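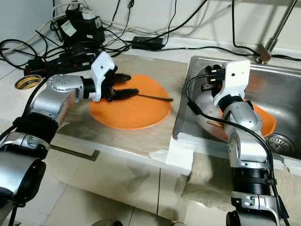 On the first cold Saturday of the year, the hog barn at Drindberg smells of straw, warm corn and coffee, and Elínborg Thorlacius is already leaning over a gate to talk to a sow called Munro. Munro is due in 10 days and wants her ears scratched. I'd driven up to write about small-herd pork, and I expected a morning of feed prices (we got to those, don't worry!), but what I mostly got was a long and happy education in pigs. It ended in the kitchen, with shoulder steak that deserved a better setting than my lap, so think of a round orange plate on a stone-patterned counter, right beside a steel sink, and you have the kind of place where pork like this ought to be eaten.

Thorlacius keeps 52 sows, all crosses she has been working on since she took over the farm from her uncle. Most hog farmers would call that tiny. She calls it a number she can know by face. The barns are old dairy buildings with the stalls torn out, and the pigs come and go through rubber flaps into a stand of oak and beech that runs down to the creek.

"They'll tell you what the weather's doing before the radio does," she said. "If they carry straw in their mouths at four in the afternoon, I go and check the water heaters."

The farrowing pens are what she wanted me to see first. Each one has sloped walls, so a sow lying down slides her weight slowly to the floor and the piglets have a gap to scoot into. In one corner there's a heated nook, and when I put my hand in I understood why seven piglets were stacked up in there like loaves. They were three days old and they had opinions! One of them chewed my bootlace the whole time I was taking notes.

Share this story | 3 comments

Feed is where the money goes, and where Cathal Corrigan comes in. He runs Ramico, a small mill down the valley that grinds barley, peas and corn for farms too small to interest the big suppliers. He and Thorlacius have been arguing about barley for years, and they both clearly love it. More barley gives a firmer, whiter fat. More corn puts weight on faster and costs less in a good harvest. Corrigan thinks she switches the finishing ration over too late. She thinks he has never had to sell a soft ham.

"I've eaten her hams," Corrigan told me over the noise of the hammer mill. "She's right about the hams. She's still wrong about the date."

Last year the farm sold 400 hogs. Some went as weaned pigs to neighbors with a spare paddock, and the rest stayed until they were finished. The best of those go to Urkska, a smokehouse on the coast that salts its bacon dry and hangs it over alder - slow, cool smoke, no hurry at all. The smokehouse settles its price with her in January and sticks to it, which makes planning the spring litters much easier than it used to be, when she was at the mercy of whatever the auction did that week.

It's hard work, and she doesn't dress it up. A frozen pipe can eat a morning. A wet fall turns the lower woods to soup, and then the herd has to come up to the concrete yard and everybody sulks. But I have rarely met anyone who so plainly likes the animals in front of her, and it's catching. By noon I was asking about the price of weaned pigs and measuring my backyard in my head.

Munro had her litter the following week. Eleven, all up and feeding by breakfast, and Thorlacius sent me a message with nothing in it but the number and a row of exclamation marks.

Home | Features | Livestock | Markets | Subscribe

We use cookies to improve your visit. Accept | Manage settings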